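Student Project Report: Do Low-Flow Taps Save Water in Shared Housing?

We started with the claim in the Hudenbridge housing leaflet that new taps cut water use by half. I doubted it then and I doubt it more now. The meter at Kerkonwood showed 3,265 gallons in the month before the switch and 1,561 in July, but most residents go home in July. Comparing those 2 readings proves very little.
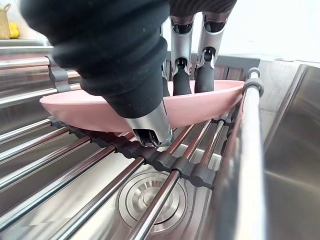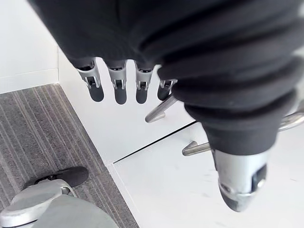 Elvira Cuervo felt I was being too hard on the numbers and wrote in the margin that even a small drop would pay for the taps. Maybe so. We sent out 96 surveys asking how long people leave the water running, and I don't trust the answers much either. People guess low. A fair test would need a full fall term with the same residents.

3 shares | 0 comments
Contact | Back to top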